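Notes from the Bench: Our First Year with Automated Glassware Handling

My personal page has been quiet since April, when I accepted the post of laboratory operations lead at the Stoveck site of Zollness. Several former colleagues have written to ask what the work is like now that part of the bench routine is automated. I offer my own observations in reply. They do not represent the position of the company.

The Stoveck laboratory prepares and checks reference solutions for the other Zollness sites. For many years, the less interesting half of that work was the moving of vessels. A beaker was taken from a tray, carried to the station where it was needed, set down, filled, carried again and eventually returned. Technicians were hired for their knowledge of chemistry and spent a good part of each shift walking the length of the counter.

The arm was introduced to take over the carrying. It was given the simplest task first, which was to locate an empty beaker and grip it without tipping it. Anežka Krajčí wrote the handling procedure and revised it 14 times before the staff agreed to adopt it. Most of the revisions concerned where things are put down. A person will find a beaker wherever a colleague has left it, but a shared procedure requires that everyone have the same idea of where a beaker belongs. We now keep vessels in trays, and the counter beside each tray is kept clear.

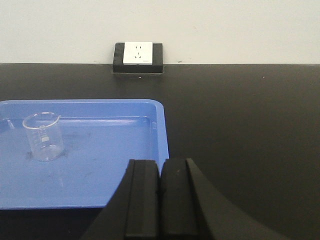 Who decides which tasks are given to the arm?

The technicians propose them and the operations lead approves them. A task may also be withdrawn at the request of the person who normally performs it, and this has been done more than once.

The withdrawal rule was the work of Bernadette Vasseur, who represented the bench staff during the planning period. She asked that it be written into the procedure before the equipment was switched on. I had some doubts at the time. I believed that it would lead to long discussions, and it did, but those discussions produced most of what we know about the work. When the rinsing step was withdrawn, for instance, we learned that two technicians had always inspected the glass for chips while rinsing it. No written instruction had ever mentioned this. The inspection is now a step of its own, performed by a person, and it has a line in the log.

The log itself deserves a few words. Between the start of the program and the end of the year we recorded 1,494 transfers. Of these, 783 were completed with a technician standing at the bench and the remainder with a technician elsewhere in the room. We do not run the arm when the room is unoccupied. The manufacturer of our stands and trays, Texier, supplied us with replacement parts in the autumn, and the delay in delivery cost us several weeks of entries.

I asked one of our technicians to set down her own view of the change, and I reproduce it with her permission.
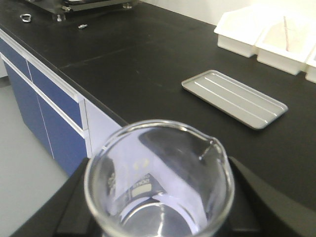
By Léonie Bodin, Laboratory Technician
February 28, 2021

I was against the arm at first and I said so at the meeting. My concern was glass. You learn with your fingers how hard to hold a beaker, and I did not see how that could be passed on to a machine.

What I have found is that it grips the same way every time, and I do not. At the end of a long shift my hands are tired. I still prefer to pour for myself, and I still take the beaker back when the solution is one I do not like to see moved. The procedure allows me to do so without giving an explanation.

My day has a different shape now. I walk less and read more. I check more results before they leave the room, and I have had time to learn the titration work that Helmi used to do alone. I also spend time watching the arm, and I would like that time to be counted as work in the staffing plan. At present it is not.

I do miss the quiet. We used to know who was behind us by the sound of their shoes.

Ms. Bodin's remark on staffing is correct, and I have raised it with management. Watching is work. Our plan treats a supervised transfer as though it required no one's attention – an error that I expect to see corrected in the next revision. Helmi Ruotsalainen has prepared a proposal under which supervision would be rotated in fixed periods, with no technician assigned to it for a full morning.

There is also the matter of the room. Early on, it was suggested that anything unconnected with the procedure be removed from the counters. The staff accepted this for the notebooks, the radio and the spare gloves. They did not accept it for the greenery, and I did not press the point. People spend their working lives in this laboratory, and it should continue to look as though they do.

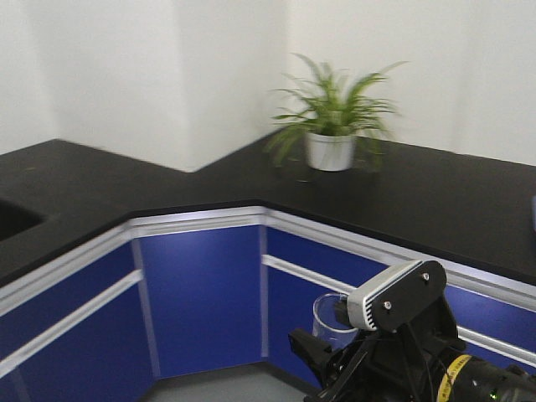 Has anyone lost a position as a result of the program?

No position at Stoveck has been removed. One vacancy was left open for several months and then filled at a higher grade, with training in the handling procedure included in the duties.

I recognize that this answer describes one site and one year. The Gomham site, where Eugénie Guérin leads the bench staff, is larger and has a separate night shift, and her colleagues have asked for firmer assurances than ours did. I think they are right to ask. She has requested a copy of our procedure together with the withdrawal records, and both were sent to her last week.

Readers who would like to see the withdrawal rule in full may write to me at the usual address. I will send the text with the names of staff removed.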